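Posted September 19, 2025

**Part-time kitchen and front-of-house assistant, Hakent Lunch Club**

Hakent is looking for an assistant to help run its weekday lunch club in Cistberg. The club serves a hot two-course meal to older residents and anyone else who would like to eat in company. It has been going for long enough that most people who come know each other, and new faces are made welcome.

The post is for 20 hours a week, term time and holidays alike, with a start in November. It is a permanent contract after a probation period.

## What the job involves

You will work alongside the cook in the mornings and look after the dining room once lunch begins. On a normal day you will:

- take in the bread, milk and vegetable deliveries and check them against the order
- wash, peel and chop for the cook
- lay the tables and put out water, fruit and bread
- serve at the hatch and carry plates for those who need it
- clear, load the dishwasher and leave the kitchen clean for the evening users
- fill in the fridge temperature sheet and the allergy book

There is some lifting, mostly vegetable sacks and stacks of plates, and you will be on your feet for most of the shift. The kitchen has one step down to the store room. If either of these is a difficulty, please still get in touch — we can often change how the work is shared out.

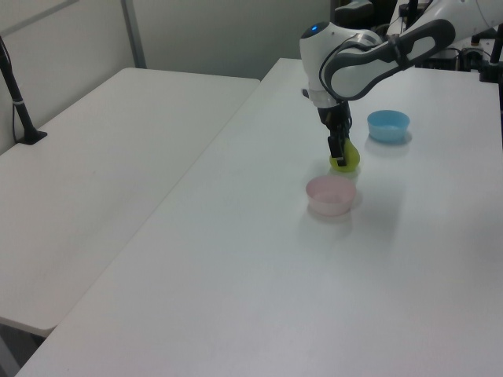 *The long white table, with a light blue bowl.*

## Who we are looking for

You don't need a catering qualification. If you haven't got a food hygiene certificate, we will book you on the Level 2 course and pay for it, and you will be paid for the hours you spend on it.

We do need someone who turns up on time, can follow a written recipe and is patient with people who take a while to choose. Some of our regulars are hard of hearing and a few have memory problems. Experience of this is useful, though we will show you what works.

A second language would be a help. Turkish and Polish are the two we hear most at the tables.

## Hours and pay

Shifts run from 9.30 am to 1.30 pm, five days a week. Pay is by the hour and is the same for every kitchen post at Hakent. The rate is in the application pack. You will get paid holiday, a workplace pension and lunch on every shift. Aprons are provided, but you will need your own flat, closed shoes.

We close between Christmas and New Year, and those days come out of your holiday allowance.

## Getting here

The club meets in the ground-floor hall on the Sanberg side of the market square, next to the Altıntaş bakery. The bus stops outside. There is no staff parking, but there is a covered bike rack in the yard.

## How to apply

Ask for an application pack at the hall office, quoting reference 2122. Fill in the form and add a statement of no more than 500 words telling us why you would like the job and what you have done before, paid or unpaid. Please don't send a CV in place of the form.

We will need the names of 2 referees, one of whom should have known you through work, study or a club. We only contact them if we offer you the post.

Interviews will be held at the hall and last half an hour. You will also be asked to spend a short time in the kitchen with the cook, and we will pay your bus fare. Applicants we don't invite will get a letter or an email to say so.

The post is subject to a basic background check, paid for by Hakent.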